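Search this wiki Go

Parside rules

The Parside rules are a set of working rules for recording handling tasks with hand-held grippers, the recordings being used later to train robot arms. They cover the layout of the table, the conduct of the operator, the handling of small household objects, and the grounds on which a recording is kept or thrown away. The rules take their name from Parside, where the first version was written for a single workroom. They are in use in a slightly altered form at Denisell and Garnby.

The rules are voluntary and have no legal standing. They do not replace workplace safety law or the instructions supplied with the equipment.

Background

In hand-held recording, a person carries out a task while holding a gripper in each hand. The gripper has fingers like those fitted to a robot, so the movements can be copied by an arm more easily than those of bare hands. Early work at Parside had few written instructions. Operators differed in where they stood, how fast they moved and what they did with the hand not in use, and many recordings of the same task could not be used together.

A first list of 17 rules was pinned up in the workroom. It was later reduced to eight, mainly by joining rules that dealt with the same subject. The shorter list is the one now meant by the name.

The eight rules

1. The table is cleared of everything that does not belong to the task.
2. Both grippers are checked before each session. Fingers must open and close fully and marker plates must be firmly fixed.
3. Cables are led away from the working area and must not cross the object or its target.
4. Sleeves are kept clear of the moving parts. Loose cuffs are folded back or held with a band.
5. Objects are picked up at the point named in the task sheet. If an object has a loop, strap or handle, that is used first.
6. The idle gripper stays in view, open and empty, away from the path of the working one.
7. The operator moves at an even pace and does not correct an object with bare fingers.
8. A dropped object, a knocked stand or a pulled cable is logged, and the recording is marked.

Rule 8 does not require a marked recording to be deleted. Under the Denisell version it is stored separately and may be used to teach recovery from mistakes. At Garnby it is discarded.

Task sheets

Each task has a sheet giving the objects, their starting places and the end state. The starting place is changed between recordings within limits set on the sheet, so that the robot does not learn one fixed position. A full series is 600 recordings. One series at Parside ran to 601 after a numbering error, and the extra recording was kept. The rules now say that numbers are given by the software and may not be typed in by hand.

Hanging tasks

Tasks in which a light object is hung on a hook have a section of their own. Cloth objects swing and turn, and a small hook can be hidden by the object as it comes near. The sheet must state which hook is the target. The stand is placed so that the operator can reach it without leaning, and it is not held steady by the second gripper unless the sheet calls for this. 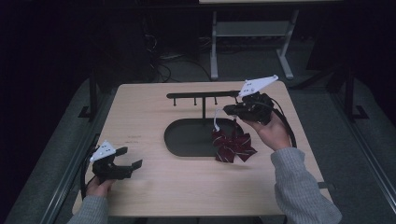
A striped bow and a three-hook stand, with a gripper in each of the operator's hands.

The operator is asked to bring the loop level with the tip of the hook, pause, and lower it without pushing the crossbar. The fingers are opened only when the loop bears the weight. Rubbing the object against the post to stop it swinging is not allowed.

Criticism

The rule on the idle gripper has been disputed. Operators at Garnby found that keeping one arm still for a long series was tiring, and the local version allows it to be rested on the table between recordings. The ban on bare-finger corrections has also been called too strict for soft objects, which may fold on themselves and spoil an otherwise sound attempt.

The Mollah checklist, a shorter document often used with the rules, covers the care of equipment only. It asks for finger pads to be wiped after each session and for worn pads to be changed in pairs.

See also

Mollah checklist
Marker plate
Task sheet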